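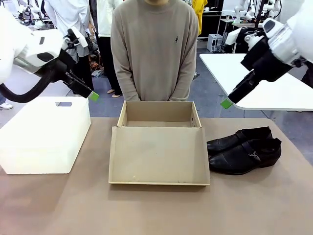
Workshop tips: getting two-arm packing software to behave

These notes are for people who write or adjust the software of a two-arm cell, and who have to pack ordinary household things with it. Shoes into a box is the task I know best, so most of the examples come from there. I have collected the tips on my own bench at Nesovstead, and some of them I was taught by Gangadharan Kulkarni, who had this job before me.

Before you start the planner

Write down the start position of every object and keep it in the same file as the task. We use a small text file with one line for the box, one for the lid and one for each shoe. If a run fails in the afternoon, you want to know what the program believed in the morning.

Home both arms with the table clear. Then put the box, then the shoes. When we did it in the other order, the left arm went home through the side of a box, and I had to tape it.

Check that the cable hose is in your collision model. Many models have only the arm links and the gripper. A hose that makes a big loop under the wrist takes more room than you think, and it moves. I put in one fat cylinder for the hose and I accept that the planner refuses a few good paths.

Black shoes and the depth camera

Glossy black leather is difficult. The depth image gets holes where the light reflects, and the segmentation then gives you two thirds of a shoe.

Turn off the lamp directly over the table and use light from the side.

Take several depth images and merge them before you look for the shoe. I take 20. More than this only made the cycle longer.

Do not use the buckle as a landmark. It is bright from one angle and disappears from another. The line of the sole is much better, especially on a matte table of lighter color.

For left shoe and right shoe, let the program decide late. It is enough to know where the toe points until the shoe is above the box.

Cardboard

A plain box without printing has few features, and the table may have nearly the same color. Fit the edges of the walls and leave the texture alone. If your box has a hand hole, use it to decide which way the box is turned.

A lid which lies open in front of the box should be its own object, with its own height. In my first version it was a part of the table. The gripper came down to the height of the table and pushed the lid, the lid pushed the box, and every position after that was wrong.

Lower the force limit when you close a lid. Our limit in the Cudel controller is 40 in its own units for the shoes, and I cut it to half for cardboard. Please find your own number with an old box.

Waiting and taking turns

Two arms above one small box will want the same space. The simple way is a lock: one arm holds the box area, and the other waits outside of it. It looks slow to visitors, but it is easy to debug. Bhavana Nambiar wrote for us a version in which the second arm may enter when the first one is going up, and this saved almost a third of the cycle. I advise you to run the simple lock for a week first.

Put the waiting pose high and with the grippers open. If the wait is longer than your timeout, the program should stop and say which arm has the lock. "Planning failed" is not a useful message at five on a Friday.

Fingertip pads

Soft pads change the grasp width. After you change the pads, measure the closed position again and write it in the configuration. I forgot this in July and lost a day looking for a bug in the perception.

Clean the pads with a damp cloth before a long test. Cardboard dust makes them slippery, and shoe polish is worse.

Logs

Save the plan, the merged depth image and the gripper width for each attempt. Kultidel, the log viewer we use, can show the three on one time line. Name the attempts by number only. Mine are at 343 now, and I can still find the one where the shoe went in with the heel up.

Delete the raw video every week or your disk will be full. 600 gigabytes went faster than I expected.

A small trick for the strap

If the shoe has a strap, close the buckle before you place it. An open strap hangs over the side, and the finger can catch it when the gripper goes away. If you can't close it, tell the planner to leave straight up for the first few centimeters and only after this to turn the wrist.

The Acharya wrist settings I will write on a separate page when I have tested them with boots.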